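Open day at the Kettler building

23 May 2024

I took the morning off work last week and drove over to Sisamdale for the robotics open day at the Kettler building. I signed up back in February, when the notice went around, and then forgot about it until the reminder came. Parking was 3 dollars for the day, coins only, in the lot behind the building. If you go next year, use the side entrance. The front doors were locked and there was a small crowd of people standing there pulling on them.

The ground floor was mostly tables with leaflets. There was a sorting line from a company called Notberg that moved plastic bottles from one belt to another. It stopped twice while I watched, and both times a woman in a gray fleece opened a panel, pressed something and closed it again. She said the belt sensor was new. I stayed there longer than I meant to, mostly because she was willing to answer questions and did not try to sell me anything.

The part I wanted to see was upstairs in room 149. A small group there works on a project named Pullavero, on getting robot arms to pick up and move things in the rooms of a house. I do building maintenance for a living, so I have spent a lot of time in other people's kitchens and bathrooms, and I was curious which jobs they thought a machine could do.

Most of their work is done in simulation. They build a room on the computer, put a model of an arm in it, give it a job, and run it over and over with the objects moved a little each time. The demonstration was on a big screen at the end of the room, with chairs set out in rows. The presenter said they had 1216 room and object setups so far, and that the bathroom ones were the hardest for them. The space is tight, and people keep a lot of small things on narrow surfaces.

The bathroom they showed had the arm on a dark stand right next to the toilet. The job was to pick up a striped ornament from the top of the tank without knocking over whatever was near it.
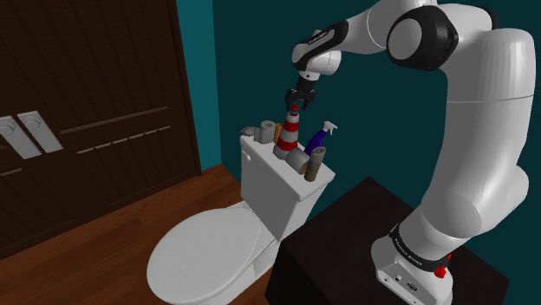 The simulated bathroom, with the gripper over the lighthouse.

The presenter stopped the run there and talked for a while about the approach. Coming straight down from the top is the simple choice when a lid is that full. There was a spray bottle to the right of the tower and a paper roll on the other side of it, so fingers coming in from the side would have to get past something first. The catch is that a tower is narrow at the top and wide at the bottom, and the place where you take hold of it matters. I asked how the arm knows how hard to squeeze. The answer was that in the simulation they set a limit, and that on a real arm it takes a lot more work to get right.

Another man asked about wet objects. They have not done wet objects yet. He also asked about the weight of a full bottle compared with an empty one, and the presenter wrote that down.

I asked whether they had tried taking the lid off the tank, since that is the first thing I do on most calls. They had not. In their model the lid and the tank do not come apart. I told them the lids are heavier than they look and that the old ones chip if you set them down on tile. They seemed interested, and one of them took my email address.

They also had a kitchen and a hallway on a second computer that visitors could try. You moved the arm with a game controller. I tried to pick up a mug and pushed it off the counter, then did the same with a bowl. A boy after me got the mug on his first go. There was a sheet on the wall where you could write down your best time. I did not have one to write.

A few notes for anyone thinking of going:

The talks upstairs start on the hour and the room fills up. I stood for the first one and got a chair for the second.

The coffee is free but runs out before noon.

The old machine shop in the basement is open too. It has a lathe from 1851 with the original brass plate, and there was no line to see it.

The elevator was out, so plan on stairs.

I got home a little after two and fixed the fill valve in our own upstairs bathroom, which I had been putting off. If they write to me about the tank lids I will post an update.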